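Werkstatt-Tipps: Langlöcher fügen mit dem Parallelgreifer

Vor dem Fügen in ein Langloch zuerst die Lage der Platte einmessen, dann die des Lochs. Bei geneigter Platte die Annäherung entlang der Flächennormalen programmieren. Im Simulationsversuch Lallo stieg die Erfolgsquote dadurch von 80 auf 85 Prozent, bei sonst gleicher Regelung.
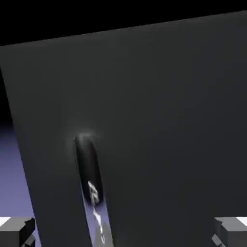

Die Suchbewegung läuft längs der Lochachse, Schrittweite fünf Millimeter. Quer dazu nur nachgiebig regeln. Nach fünf Fehlversuchen zurückfahren und neu einmessen. Glänzende Innenwände stören die Kantenerkennung; Belichtung senken oder die Lochkontur aus dem CAD-Modell übernehmen.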